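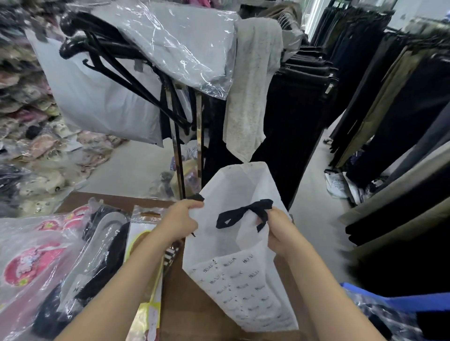
Holding a bag open, with the trouser rack behind.

I have a soft spot for the robotics club at Heltville, and I hope Laine Raudsepp will forgive me for saying the best thing her students did this year involved hardly any robotics at all. They went to a clothes and shoe shop and studied how people pack a bag!

We tend to judge these projects by the machine at the end (and I do love a machine), but a student who has wrestled with a floppy bag and its ribbon will write far kinder code, I think, than one who has only read about it.

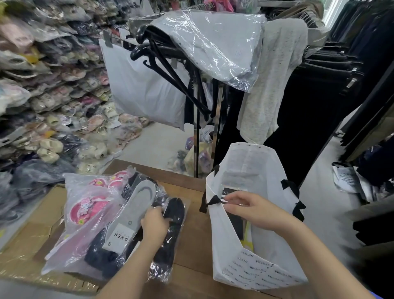
Slippers in one hand, the other in the shopping bag.

So please, give the clubs more afternoons among the shelves, and let the January contest wait a little.

Remo Sorrentino

Print this page | E-mail this page

Related items
Grakura club notes
Letters: Lino Piras on school contests

© Marras | Contact | Back to top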